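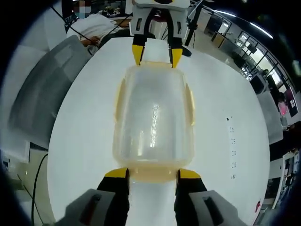
A morning in the public gallery

So I finally did it and went to watch our council's planning appeal being heard, packed lunch and all. I've moaned about the Galine Street flats for so long that my friend Ye-seo Song told me to go or hush!

There were 11 of us in the gallery. The petition had 1,633 names on it, so I'd expected a scrum for seats (I even left early to beat the queue). The Fomura barrister spoke for 40 minutes on drainage alone. I followed maybe half of it, but the bit about the old culvert was news to me and I wrote it all down. 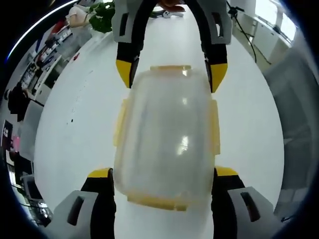
Emlow, July

Decision's in, and the appeal is dismissed! Fomura can still go to the High Court, and Ye-seo reckons they will. The letter runs to 20 pages and most of it is the culvert again. I'm reading the rest on Sunday with a pot of tea, then I'll put up the paragraphs on parking.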